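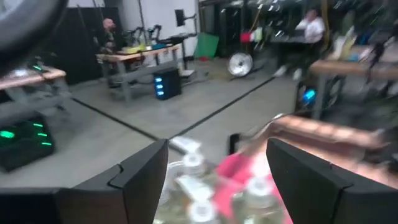
Section 4. Recording Your First Demonstrations

By now the arms are bolted down, the cameras are on, and the Visholm recorder answers when you press its button. Now you get to teach. You'll move the leader handles, the arms will follow your hands, and everything you do is saved as an example for the robot to learn from. It feels odd for the first ten minutes and then it gets really fun!

We use a tidy-up task all through this guide: dish supplies are scattered on the table, and the arms put them away in the containers at the back. It has soft things, stiff things, tall things that tip over, and long handles that poke out at silly angles. If you can teach this one, you can teach plenty of others.

Before you start

You need two people for the first session. One drives the arms (the operator). The other resets the table and keeps a hand near the stop button (the spotter). Swap whenever you like.

CAUTION: Keep faces, hair and loose sleeves out of reach of the arms whenever the power light is on. The spotter moves objects only after the operator has said "parked" out loud.

4.1 Laying out the table

1. Park both arms with the leader handles in their cradles.
2. Put the containers along the back of the table. They stay there for the whole session.
3. Put the bottles in the middle, upright, with a finger's width or more between them.
4. Scatter the sponges, brushes and scrapers in front. Let them overlap. Prop a sponge against a brush head now and then.
5. Check that both arms can reach the farthest item without their elbows touching the rails.
6. Look through each camera view once. If a bottle hides everything behind it in one view, that's fine as long as another view can see past it.

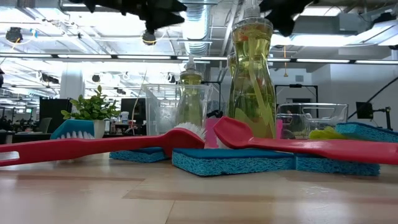
Figure 4-1. Dish supplies at tabletop height, with clear containers behind them.

NOTE: Don't make the layout too neat. Masaru Uchida, who wrote the first version of this section, used to line the brushes up like silverware, and his robot learned to pick up brushes that were lined up like silverware. Drop things from a few inches up and leave them how they land.

NOTE: Clear plastic is hard for cameras. If the robot later keeps missing a see-through container, record more examples with that container shifted a little to either side before you change any settings.

4.2 Waking the leader handles

1. Sit down and get comfortable. Put your feet flat and set the chair so your forearms are level.
2. Lift the left handle out of its cradle. Hold it still until the left arm beeps.
3. Do the same with the right.
4. Squeeze each trigger slowly. The gripper on that side closes as you squeeze and opens as you let go.
5. Draw a slow circle in the air with each hand. The arms should follow without shaking.

If an arm jerks when you lift its handle, put the handle back and run the matching step in Section 3 again. Don't try to catch up with it by hand.

CAUTION: The arms copy you, including your sneezes. If you need to scratch your nose, park first.

4.3 Recording one episode

An episode is one full run of the task, from hands up to hands down. Keep each one short and whole.

1. Bring both grippers to the ready pose: open, and a hand's height above the table.
2. Say the task name so the spotter knows you're starting, then press the left pedal. The recorder gives one tone.
3. Pick the item closest to a gripper. Come in from above, pause for a blink, and squeeze.
4. Lift straight up before you move sideways.
5. Carry the item over its container and lower it before you let go. No tossing, however tempting!
6. Carry on until the table in front of the containers is clear.
7. Return to the ready pose and press the left pedal again. You'll get two tones.
8. Park, and let the spotter reset the layout.
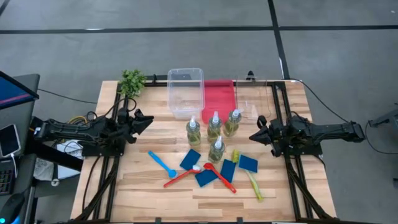

If you fumble a grasp, keep going. Open the gripper, back off an inch or two, and try again as you would with your own hand. A clean recovery is one of the best things you can show the robot, and Liudmyla Zinchenko on our training team asks new operators to keep every one of them. Press the right pedal to throw an episode away only when something falls off the table, an arm hits the rails, or the spotter has had to reach in.

Tips for better driving

Look at the objects, never at the handles. Your hands know where they are.

Move at the speed you'd use to pour a full cup of coffee. Very slow is nearly as bad as very fast, and long pauses teach the robot to sit and think.

For bottles, grip the body below the neck. A gripper that closes on the nozzle or pump will often twist the bottle as it lifts.

For brushes, pick a spot near the middle of the handle. If the handle is too flat against the wood, nudge the head with the other arm and the handle comes up a little — a very satisfying move once you get it.

Use both arms. It's easy to let your strong hand do everything, so try a few episodes where the other side goes first.

4.4 How many do I need?

You can see the robot make a fair try at sponges after 33 good episodes. For the whole table, plan on up to 340, spread over several sittings and more than one operator. Our own Kerekes demo was trained on 1,037, and Yasmine Ouazzani drove a big share of those herself. Stop when you're tired. Sloppy episodes from a long afternoon take more time to weed out than they took to record.

4.5 Checking what you recorded

1. Open the episode list and play back the first, the last, and a handful in between.
2. Make sure every camera view plays from start to end. A little blur on the wrist views during fast moves is normal.
3. Watch the gripper trace under the video. It should drop when you squeezed and rise when you let go.
4. Mark anything odd with a flag and type a few words in the notes box, such as "sponge stuck to finger."
5. Copy the session to your storage drive before you switch off the arms.

When your list is clean, go on to Section 5, Training and First Test Run. Leave the containers where they are.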